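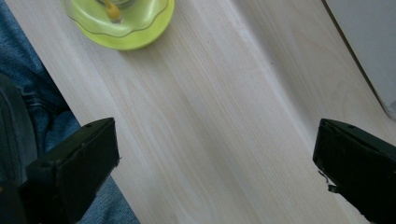

Ticket 300-9: Light wooden tabletop, gray areas near the edges
Product: Kurico table, pale finish
Opened: Sep 2, 2024
Status: Waiting for customer

Customer message

Hello Villent support,

I bought the Kurico table from your shop in June. The top is very light, almost cream, and I like it very much. My problem is that the wood looks a little grayer near the edges than in the center. Also I find soft pink tones in the grain, and I do not remember them from the sample piece.

On the table I keep a green object with a wavy rim, like a flower. It has a small yellow stem in the middle. It is translucent, so I was afraid that its color goes into the wood. I moved it 40 cm to the side and left it there for 5 days. I found no green mark at the old place -- only the same grain as before.

What I tried already:
1. Wiped with a dry cotton cloth. No change.
2. Wiped with a damp cloth and dried at once. No change.
3. Closed the curtain in the afternoon. The bright band across the middle went away, and the gray was weaker, but I still see it on the left side.

I did not use the Tanguy oil that came in the box. I want to ask first.

Reply from Villent support

Thank you for the clear steps. Faint darker streaks and pinkish or grayish tones are normal in this finish. Light which comes from one side can also make the edges look darker. Please do one more check: turn the table half around and look at the same hour. If the gray stays at the same side of the room, it is shadow. If it moves with the table, write us again and we will ask the Leluvport workshop.

Please keep the oil closed until then.

Customer message

I will turn it tomorrow -- it is heavy and I need a second person. Please leave the ticket open.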